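Fidico Hand Gripper, second version – our review after two months

Posted Friday, November 18, 2022

Our group teaches small robot arms to tidy desks and sort parts. Before, we guided the arm by remote control, with a Wandovik joystick set. It works, but one good demonstration took us several minutes, and new people needed days to learn it. So we bought the Fidico, a gripper that you hold in your own hand. You do the task, the camera on the tool records it, and the robot learns from the recording.

The price was 449 euros with the case. Setup took 20 minutes, most of it for calibration.

In use

The grip is comfortable and the fingers close softly. I like the mesh pads very much – they hold a mouse or a paper cup without pressing hard. The wide lens sees both fingers and a large part of the room, so the software does not lose its position easily, even when I turn fast between the desks.
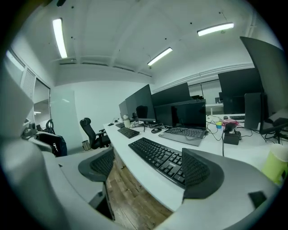
What I like less

The tool is heavy at the front. After one hour my wrist is tired, and my last demonstrations are always worse than the first ones. Thin cables are also difficult. The pads are too wide to take one cable when several lie together, and in this task I still prefer the joystick.

The export program, Tendalgate, is slow and its error messages are not helpful. Of our 2,933 recordings it refused 21, without saying the reason. Support answered me politely, and they promise a correction in January.

Should you buy it?

If you need many demonstrations of simple picking and placing, yes. If your work is mostly fine and small, borrow one first. I would give four stars of five, and the missing star is for the weight.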